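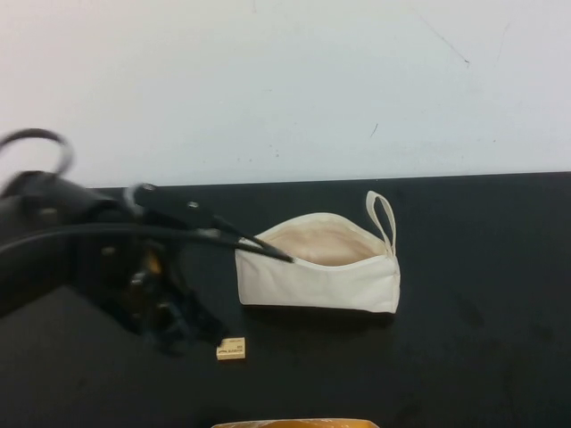
*1 min read · 6 Mar 2022*

I went to Dondby wanting to talk about big closets, and we spent the whole time on little pouches! The owner packs small things for a living – keepsakes, spare parts, whatever fits in your palm – and she has firm opinions about fabric.

"I like off-white," she told me. "You open it and you can see what's in the bottom. I used black ones until December and I was always fishing around with two fingers."

She sews them herself and got through 300 last year, most of them for a shop called Mengal. I asked about wrist straps, which I'd always thought were a bit fussy. "Everybody says that until they've got a bag in each hand," she said, laughing.

Then we got onto tables. Hers has to be dark and it has to be bare, or she won't start.

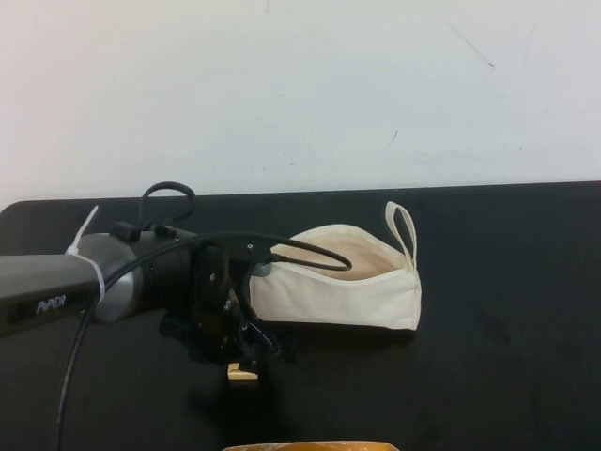 *Pale on black, easy to find.*

"Put something cream down on a cream table and you'll lose it by lunch," she said. (I have a cream table. I kept quiet.) Her other rule is that the pouch gets opened wide first, and only then do you pick up the thing going into it. I've tried it at home with my sewing bits and it's so much less fiddly.

What about dark cloth under the small stuff?

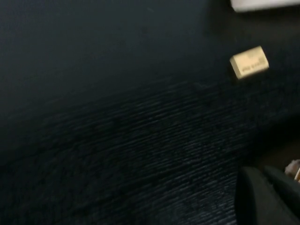 One customer at Mengal disagrees about cloth, and told me that small pieces snag on anything with a rib to it and she'd take a smooth tray any day. I passed it on. "She can have her tray," the owner said. "Mine slid straight off."

She's cutting the next 30 pouches now, with a slightly wider mouth.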